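25/11/2025

Spent the afternoon on the sorting bin again. Himberg want us to believe that if you throw a mixed lot of odds and ends into one metal tub, everything comes out in its proper place by evening. I have my doubts. I had them in May, when the Furnel catalog promised the same thing for 389 dollars and we ended up with a shelf nobody could reach.

My complaint is with the mix. A yellow building block, fine, anyone can name that. But a black plastic piece with an opening along the top? Which box does that belong in? And then something in a crinkled clear bag, which I'd call packaging if it were empty and contents if it weren't. The list we were given has 3 headings. Three! I could fill three headings from my coat pocket.

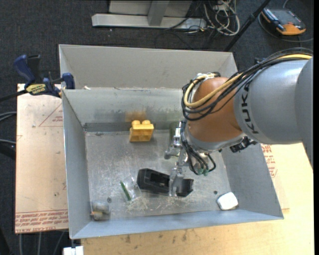
Fiorella Bellini thinks I'm making it harder than it is, and that a bag with something in it should simply go wherever the something goes. She said so twice over coffee. I asked where a thin green stick goes, then, and she said with the other sticks, as if there were a box for sticks. There is no box for sticks.

The bin itself I don't mind. Plain gray sheet metal, scuffed and scratched, with a brownish smear on the back wall that I've been meaning to go at with a rag. I don't trust anything in this line of work that still looks new.

Bonsu are sending their own labels, supposedly better. Elikem Aidoo has seen them and would only say that they were large. I'll believe in them when I've had a week with them – and maybe not then. Must remember to ask about the key to the supply closet, and to buy bread.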